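Notebook – gripper cell, planning for next year's purchase
December 15, 2023

Continuing from the last entry. Mareike wants the equipment list before the break so it can go into the February order round. I said I would do the gripper, the spare fingers and the compute first and leave the bench and guarding for later. Bench depends on which room we get and I still have no answer on that.

Working number for the arm is unchanged. Gripper is the open question. Two quotes in hand, one from Fuchs and one from Forley. Fuchs is the parallel jaw with the flat pads, closest to what we have been running in simulation. Forley is cheaper to buy, but the pads are glued on and a new pad means a new finger. Asked both for the price of a spare finger set. Fuchs came back with 385 per set, pads included. Forley has not answered.

Ran the household room in Kerosura again with the parallel jaw model, to see whether wide open is wide enough for the things on our object list and to get a feel for how much the fingers block the wrist view. 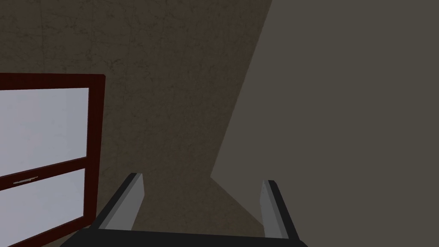 Stroke is the number that decides the price class. The small Fuchs opens to 50 mm, the next one up to 90 mm. Elfriede thinks 50 covers most of the list and we should put the difference into spares. I went through the list again and the trouble is the frames, boxes and pots. Most of them can be taken by an edge or a rim if the approach is good, but then we are paying for it in planning time and in dropped objects. I would rather have the wide one and one spare set than the small one and three.

Wrist camera: keep the one we own. The mount needs redoing for either gripper. Put it down as workshop time, no purchase.

Force sensing. Left it off the first list. Mareike asked why. My answer was cost, and that the simulated contacts are not good enough yet for us to make use of real readings. She agrees for the first half year but wants a line in the plan so that it is not a surprise later. Added as optional. Check that the wide gripper's flange takes a sensor plate without a second adapter. Ask Fuchs.

Objects. This always gets forgotten. We need a physical set that matches the simulated one at least loosely, and some of the simulated items are awkward to shop for. Plain frames and boxes are easy. Odd-shaped ceramics and stone-look surfaces are less so, and the heavy pieces will get broken, so buy two of each. Elfriede suggests secondhand shops and a budget of some 40 items to start with. Fine by me.

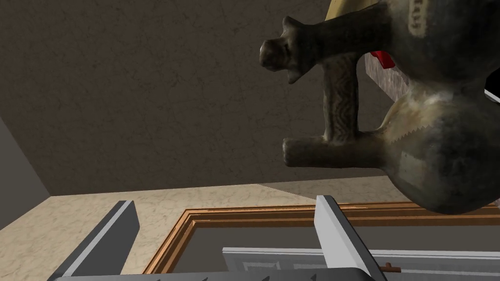 Clearance is the other thing that came out of today. With an object on the counter and something bulky next to it, the finger width matters as much as the stroke. The Forley fingers are slimmer at the tip. Could we have our own tips cut for the Fuchs? The workshop says yes if we supply drawings, aluminum, two weeks. That makes the spare set less urgent, so maybe order one and make the rest.

Compute: Claren offered the same workstation as last time with the newer card. No reason to shop around. Ask whether the quote holds until February. If it runs out in January we have a problem, as the order can't go through before then.

Where the list stands tonight:
Gripper, wide stroke, Fuchs
One spare finger set
Tip blanks and workshop hours
Camera mount, workshop
Workstation, Claren
Object set, secondhand
Force sensor, optional
Bench and guarding, open

To do: chase Forley one more time, mostly so we can show two complete quotes. Send Mareike the list without prices for the bench. Save today's Kerosura settings under the new gripper name, I overwrote the old ones last time. Elfriede has the drawings for the flange.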